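Hurnumwood book on mill town newspapers out in June

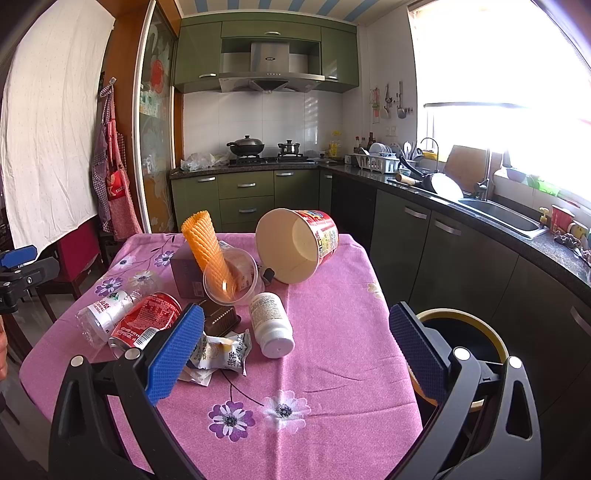
Patricio Aravena's history of the immigrant press in the mill towns finally has a publisher. Dolusden will bring it out in June, 166 pages with notes. The book follows 9 small weeklies from first issue to last -- most folded inside a few years -- and asks who read them and who paid. Launch talk is at the Hurnumwood library, with Ákos Pap asking the questions. Cups, a paper bucket and other trash on a flowered pink tablecloth. Seats for 75, no tickets. Aravena is still looking for teh missing 1911 issues, roughly 66 of them. Check your attics. Pap's own book on printers unions is due later, no date yet.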